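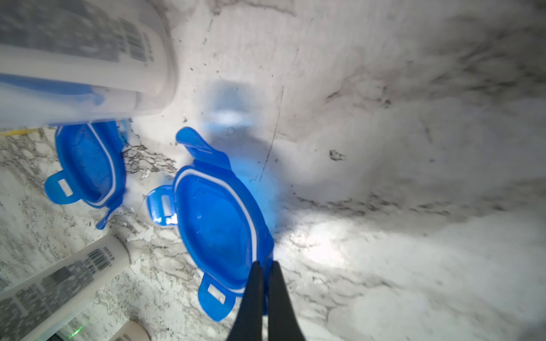
Checking a grip on lids before you sign it off

Suppliers will tell you a gripper handles lids. Ask which way up. A clip lid lying flat on a counter, gasket side showing, gives two fingers very little to hold, and the tabs swing about.

1. Set the force limit first. At Skelumeo we start at 15 newtons and I have yet to see a good case for more.

2. Close on the rim. Never close on a hinged tab, whatever the demo video did.

3. Leave other containers nearby. A cleared counter flatters everyone.

4. Run 300 picks and log every drop, including the ones somebody wants to call operator error.

Bredau's checklist accepts 15 picks. I wouldn't.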